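Open day at Sarnel: the kitchen robot demo

Posted Aug 23, 2024

I went to the Sarnel open day expecting a robot in a kitchen. What we got was a simulated kitchen on a big screen, and a lot of talk about how well the skills would carry over to a real one. I have heard that talk before. Still, Soo-ah Geum ran the session and she answered what she was asked, so credit for that.

The brochure says the Dukholm system has done 4,000 practice runs. It doesn't say how many of those went well. I asked, and was told the number is "being prepared" for November. 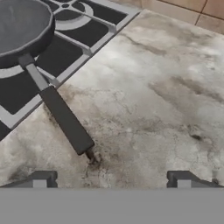

Picking things up is the part everyone wants to see, and it is also the part where these systems tend to fall down. A real pan has weight, and grease on it. Halvard Strand, standing next to me, wanted to know how the software handles a pan heavier than it expects. The answer was a slide with the word "adaptive" on it.

I'd also like to know who picks the starting layout. If the same person who tuned the software sets out the kitchen, I'm not sure what I'm being shown.

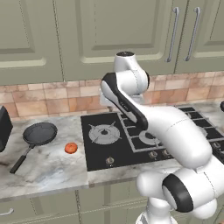
Kyung-hwa Ham from Fornimeo gave the money talk after the coffee break. It ran 30 minutes and left 2 for questions, and I used one of them to ask when any of this will be tried on a stove that gets hot. "Soon" was the reply. Liviu Pascu wrote it down with the year next to it, and says he'll bring the note to the next open day.

I'll go again if there is a real arm to look at. Visitor sign-up is at the front desk, room 311.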